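Marikar, Bench Two

23 September 2025. Shop closed at 8, we still had the key.

Mal-soon wanted the grip right before anybody went home. The plate was hers, the green cloth was hers too. Frauke brought the vegetables and the pastry. I brought a screwdriver and a bad mood.

"Pepper again," she said. "Softer this time."

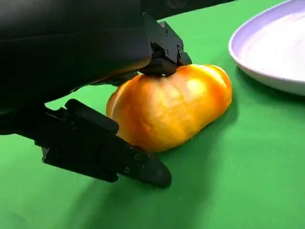
Then pumpkins, the stripy ones.

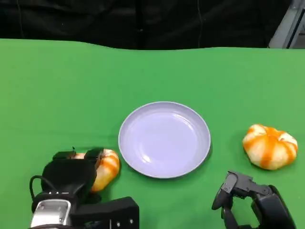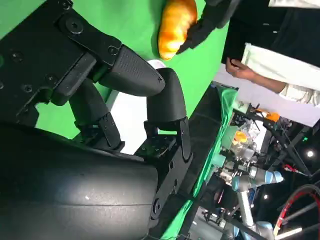

We called the left arm Nedine and the right one Trotine, after Mal-soon's aunts. Nedine was the careful one. Trotine had a loose coupling and opinions.

"Line 761," said Frauke. Laptop on her knees, coat already on. "Who set the closing force to 5?"

Me. It was me. I tightened a screw that didn't need it.

"Try 3."

She typed. I held my breath, stupid, as if the motors could feel it. From the street door came a knock, and it was Silvan, back from Carkham two days early, bag over his shoulder, hair flat from the train. He hadnt written since January.

"You kept it going," he said.

"Mal-soon kept it going."

"I can see your solder from here."

Nothing to say to that. I made him hold the torch — he always held it wrong, always in my eyes — and crawled under the bench to reseat the coupling. Dust. Somebody's old washer. My knee on a cable, Frauke yelling get off the cable.

"Sorry!"

"Clear?"

"Clear."

Up above me the motors started, teh low note first and then the high one. I stayed down there on the concrete. Silvan had crouched to look in, the light all over the place.

"Are you staying?" I said.

"Is there anything left to eat?"

"Ask Frauke."

He went to ask Frauke. He left his bag by my feet.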